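Cifuentes Bike Shop, pre-ride safety checklist with shop comments
Checked by: Leandro Manzano
Date: 7 November 2018
Bike: Gromard hardtail, customer's own, in ahead of a trail weekend

First off, thank you for bringing her in before the trip and not after it! I've written down more than the form asks for, as I always do, so put the kettle on.

Front brake: OK. Pads have plenty left and the lever feels firm all the way through.

Rear brake: NEEDS WORK. The pads are down to 2 mm and I wouldn't want you on a long descent with them. I can fit new ones the same day if you call ahead.

Tires: OK, with a comment. The tread is lovely on the front, a bit tired on the back (you're a skidder, aren't you?), but I found no cuts in either sidewall. Pump them up again the night before you leave.

Wheels: OK. Both run true. One spoke on the rear was a touch slack and I snugged it up while I was there, no charge.

Headset and stem: OK. No play and no rough spots when the bars are turned.

Chain: REPLACE SOON. It has done 200 miles since the last clean, going by your note, and it's stretched enough that the gauge drops in. It'll get you through the weekend, but please don't leave it until June or you'll be buying a cassette as well. 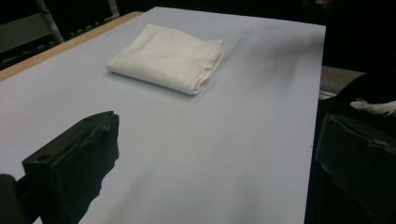

Folded white towel, laid out flat.

Fork and rear axle: OK. The fork moves smoothly and the seals look clean. Wipe the legs down after each ride with something soft, and keep the degreaser well away from them.

Pedals and cranks: OK. The left pedal was only finger tight, so I've greased the threads and done it up properly. Worth checking again after your first couple of rides.

Saddle and seatpost: OK. I put a strip of tape at your height so you can find it again if the post has to come out for the car.

Helmet: REPLACE. I know you're fond of the old Zoltness, but there's a crack inside the shell and I can't pass it. Severino Pacheco has the Fornico ones on the front counter and will happily let you try on every last one of them.

Result: 2 items to fix before riding (rear pads, helmet), chain to follow.
Collection: ticket 19, at the side door.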